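Moving my mother's recipes out of the shoebox

Sunday, June 3, 2018

I finished typing up the last of the recipe cards this morning. The job took all of spring, mostly in half-hour sittings after work, and I want to write down how I did it before I forget.

My mother kept her recipes in a shoebox. Some were on proper index cards and some were on the backs of envelopes, bank slips and one church bulletin. A good part of them came from neighbors on the street in Trujillo where she lived before she married, so there is Spanish on one side and her English version on the other. The two sides don't always agree. The rice pudding has twice as much cinnamon in Spanish.

I started by scanning everything. That was a mistake in one way, as I ended up with a folder of pictures I couldn't search and still had to type from. In another way I'm glad of it. The handwriting is the part my sister wanted, and now she has copies of every card, front and back. I saved them at a size that prints well and put them on two drives, one at my house and one at hers.

For the typing I tried a recipe program called Mirnutix for two weeks. It wants every ingredient in its own box with a unit picked from a list, and my mother's units were things like "the blue cup" and "enough." I gave up and used plain text files, one per recipe, with the title on the first line. They open on anything. If I want to find every dish with green chile in it, I search the folder.

The rules I settled on were simple. I typed what the card said, even where I thought it was wrong. My own notes went at the bottom under a line of dashes. If a card had no oven temperature, I left it out of the recipe and put my guess in the notes. I did fix spelling, except in the names of the dishes.

The blue cup took some work. It broke years ago, but my sister remembered that it filled the small saucepan in two pours, and she still has the saucepan. We measured it with water on her stove and got a little under ten ounces for the cup. I baked the corn cake with that number and it came out right, or at least it came out the way I remember. Before that I had been using a regular measuring cup and getting something dry and flat.

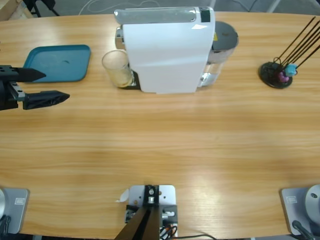 Teal tray on the wood table.

Some of the cards could not be saved as recipes. One says "Pilolitz" at the top and then lists flour, lard, anise and an egg, with no amounts and no method. I have asked everyone in the family who is old enough to know. One aunt thinks it was a cookie and another thinks it was a bread for Easter. I made it as a cookie, twice. The second batch was better, but I don't think either was what she meant. If you grew up with something by that name, please leave a comment.

Another card is only a phone number and the word "beans."

Printing was the next question. I wanted a book that could lie open on a counter, so I had the pages put on a spiral at Zorovness, the copy shop near my office. I asked for heavier paper than usual and a clear cover front and back. The book came to 200 pages, which is longer than I expected, but I gave each recipe its own page even when it only filled a third of it. There is room to write. My sister has already written on hers.

I did not include pictures of the food. I thought about it, and then I thought about cooking everything in the box before Christmas and decided against it. A few of the scanned cards are in there at the front of each section instead — the stained ones, mostly.

If I did this again, I would sort the cards before scanning them. I scanned them in the order they came out of the box and then spent a whole weekend renaming files. I would also have called my aunts first and not last. They knew things that would have saved me some ruined dough, such as the fact that "one can" of milk in those days meant the small can.

The original cards are back in the shoebox, with wax paper between the greasy ones. The family gets together in July, and I am bringing the books and two pans of the corn cake.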